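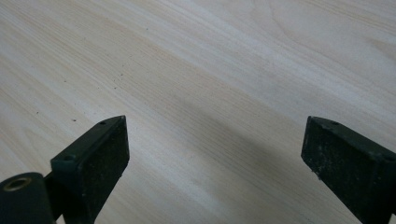 Helles Holz mit feiner, gerader Maserung

Tischplatte aus Weichholz ölen

Unbehandelte Platten nehmen Fett und Rotwein sofort an. Ein Öl schützt davor und lässt sich später stellenweise ausbessern.

Material
Schleifpapier in Körnung 100 und 180, Schleifklotz, Hartöl, fusselfreie Lappen, Staubsauger mit Bürste.

1. Schleifen
Mit 100 beginnen, immer in Richtung der Maserung. Quer gezogene Kratzer sieht man nach dem Ölen deutlich. Danach mit 180 nachgehen und die Kanten leicht brechen.

2. Wässern
Fläche mit einem feuchten Tuch abwischen und trocknen lassen. Die aufgestellten Fasern mit 180 ohne Druck abnehmen, gründlich absaugen.

3. Ölen
Öl dünn auftragen und 15 Minuten einziehen lassen. Matte Stellen nachlegen. Dann den gesamten Überschuss abreiben, sonst wird die Platte klebrig.

4. Zweiter Auftrag
Am nächsten Tag wiederholen, diesmal mit weniger Öl. Nach 6 Tagen kann der Tisch normal benutzt werden.

Achtung: Ölgetränkte Lappen können sich selbst entzünden. Im Freien ausgebreitet trocknen lassen oder in Wasser legen.

Text: Pascal Hollmann, Januar 2021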